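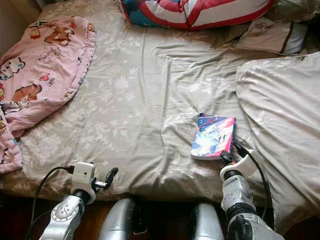

Sleep and Screen Time in First-Year Students
Līga Kazlauskienė and Kittipong Chareonsuk
Sep 8, 2019

1. Purpose
We wanted to find out if students who put their phones away before bed fall asleep faster.

2. Method
We asked 50 first-year students to keep a sleep diary for three weeks. They wrote down when they last used a screen, when they turned off the light and how long they thought it took to fall asleep. This gave us 1,043 entries. We left out any entry with a missing time.

3. Results
On nights with no screen in the last hour, students fell asleep 20 minutes sooner on average. Weekend nights showed a smaller difference. Coffee after dinner was not recorded, so we can't say what part it played.

4. Problems
The times are the students' own guesses. Several diaries were filled in days late.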